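Datasets > Manipulation > Bimanual > Known issues

Jendisby Small Objects - README

Maintained by the Trurkley group. Please read the fault section before you train anything on this release.

## What is in the release

The set has 3,247 episodes of two-gripper work with small household things: jewelry, buttons, keys, coins. Each episode has the video from the hand-held grippers, the finger opening in millimeters, and the pose of each tool. Task text is in `tasks.csv`, one line for each episode.

## Fault: wrong finger opening on the left tool

On Monday, September 2, 2019 we found that the left tool reported a closed grip when the fingers were still open by 9 mm. The encoder magnet had moved on its shaft. The video is correct, only the number is wrong. We did not notice it earlier because our check script compared the two tools only at full opening, and there the values agreed.

For big objects the error does little harm. For rings and beads it is serious - a policy trained on these values learns to stop before it holds the object, and then lifts with nothing between the fingers. On our test robot in the Heffernan room it also pushed one fingertip into the table, and the force limit stopped the arm.

## Which episodes are affected

- Episodes 0 to 2,000: good, both tools.
- Episodes 2,001 and later: do not use `left_width`. The field `right_width` is good.
- The column `width_ok` in `tasks.csv` is set to 0 for every affected episode.

We tried to repair the values with a constant offset. It did not work well, the magnet continued to move during the recordings. So we left the raw numbers as they are and added the flag.

## The jewelry task

The task text is "put the jewelry into the heart tin". These episodes suffer most from the fault, as the rings are thin and the printed cloth makes it hard to estimate the opening from video alone.

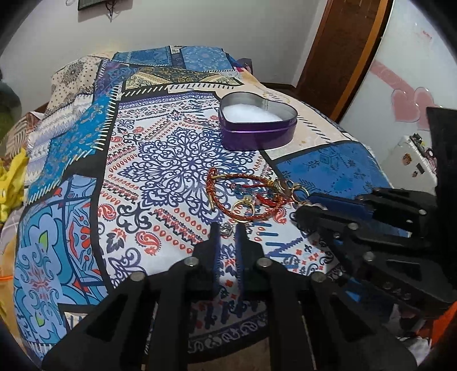 Jewelry task: small ring between the fingertips of the near gripper, open tin behind.

## What we changed

The magnet is now glued and has a paint mark across the joint. Before each session the operator closes both tools on a 2 mm gauge pin and the recorder refuses to start if the value is wrong. The new check is in the Dedoro tools, under `check_width`.

If you find an episode which looks wrong but has `width_ok` = 1, please open an issue with the episode number.

Contact: use the issue page | © 2019 Trurkley | Back to top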